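Simulated household demonstration collection

Print this article
E-mail this article

Simulated household demonstration collection is the practice of recording example behaviour for a learning system inside a computer-rendered dwelling instead of a physical one. Each example, called a demonstration or episode, pairs a stream of rendered views with the commands issued at the same time steps. The recordings are later used to fit a policy, usually by imitation learning. The method is applied to navigation, object search and rearrangement, and draws on earlier work in driving simulators.

Scene construction

A scene is assembled from a floor plan, a library of furniture meshes and a set of small movable objects. Floors, walls and fixed joinery are treated as static geometry and are excluded from the physics solver. Movable objects carry a mass, a friction value and a simplified collision hull. Dining and kitchen areas are favoured for rearrangement tasks as they place many graspable items at working height.
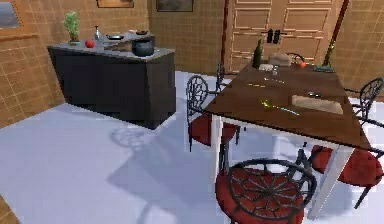 Kitchen and dining area of a rendered dwelling, with small objects on the counter and table.

Texture detail is commonly kept low. Rendering cost rises with texture size and with the number of light sources, and a collection run may need several viewpoints drawn at every step. Shadows are generally retained, as policies fitted to shadowless views tend to transfer poorly.

The Mornent scene set, compiled at Vernbridge, comprises 370 room layouts. Each layout is stored with 5 object arrangements, and the arrangement is chosen at random when an episode is initialized. Layouts are divided by dwelling and not by room, so that no dwelling contributes to both the fitting and the evaluation portions.

Recording

An operator steers the agent by keyboard, hand controller or tracked glove. Scripted planners are also used where the task can be broken into known waypoints. Planner episodes are cheaper – but show less variation in path and timing, and most collections mix the two sources.

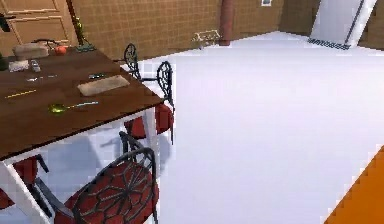 The state of every movable object is written to the log along with the views. This allows an episode to be replayed and rendered again from a new position, at a different resolution or under altered lighting, without a second session with the operator. In the Campbell procedure the agent makes a full 360 degree turn in each room before the task clock starts, giving the learner an initial survey of the layout. Frames from the survey are flagged in the log and may be dropped during fitting.

Episodes are rejected if the agent passes through static geometry, if an object leaves the floor plan, or if the operator is idle beyond a set limit. A rejected episode keeps its identifier so that the numbering of the remainder is not disturbed.

Viewpoints and occlusion

Open-framed furniture is a recurring source of difficulty. Bed frames, ladders and chair backs leave background surfaces visible through narrow gaps, and depth values near the bars can alternate between the near and far surface. Collision hulls present a related problem: a single convex hull closes the openings altogether, while an exact mesh slows the solver.

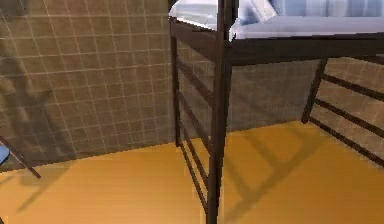

Bunk bed frame in a tiled room. The wall is visible between the bars.

The usual compromise is a compound hull, with one box for each post, rail and rung. Views in which the target object is fully hidden are kept, as the learner must also be shown how to move when nothing relevant is in sight.

Annotation

Object labels are taken directly from the simulator and need no manual work. Task descriptions do not have this advantage and are written by annotators, who watch a replay and enter a short instruction. In the Jerkik format each episode carries 4 instructions, worded independently. Colour terms are permitted only where two objects of the same class are present. 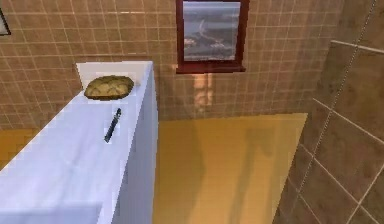

White counter with a loaf of bread and a slim dark object in front of it.

Limitations

Contact forces are approximate, and deformable goods such as bread or cloth are normally modelled as rigid bodies. Policies fitted only to simulated episodes therefore perform better at reaching and carrying than at insertion or cutting. A smaller body of physical demonstrations is often added at a later stage to correct for this.

See also: Behavioural cloning; Domain randomization; Teleoperation

Article last revised 16/03/2019

Print this article
E-mail this article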